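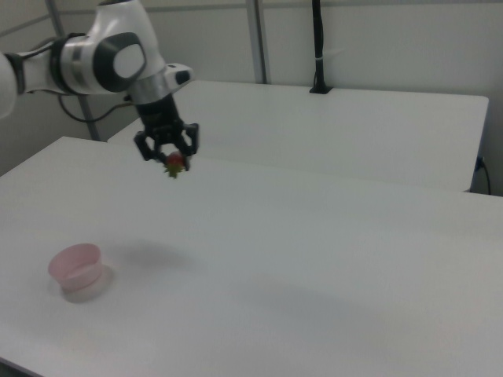
Attachment 1: arm with strawberry in the fingertips, pink cup at left on the table.

Home | Tickets | Knowledge Base | Log out

Ticket: Strawberry demo, open day at Yule
Opened by: Asif Bajwa
Assigned to: Yasir Soomro, Nultus
Priority: Normal
Status: Waiting on vendor

Asif Bajwa wrote:
Logging this on August 15, 2019 while I still have my notes. Our group came to see the arm pick up a strawberry and put it in a cup. I wrote down 10 tries. Four ended with the berry in the cup. The rest were either dropped short or the arm stopped over the table and had to be restarted from the laptop. The flyer we were sent says "3000 picks without a fault." Where does that number come from, and was it real fruit?

Yasir Soomro wrote:
Thanks for coming out. The 3000 was a bench run at Fastusau using foam berries of one size. Stops at the open day look like the grip check timing out. I raised the timeout from 4 seconds to 17 and it ran better after lunch.

Asif Bajwa wrote:
I was there after lunch. It waited longer and then stopped. I don't count that as better. Foam doesn't bruise and it doesn't have leaves. In the attachment the leaves are hanging down under the berry. Does the grip check know which way up the fruit is?

Yasir Soomro wrote:
No, it only reads finger position. Leaf direction shouldn't matter, but I can't rule it out. I'll pull the log and match the stops to your list if you send it.

Asif Bajwa wrote:
List sent. Please also check whether anyone moved the cup between tries. I saw hands on it at least once. Wulline want an answer from me by December on whether to buy one, and right now I'd tell them to wait. Leave this open.

Yasir Soomro wrote:
Log pulled. Two of the stops don't match the timeout. Still looking.

3 replies hidden | 0 found this helpful

Contact support | © 2019 Nultus | Back to top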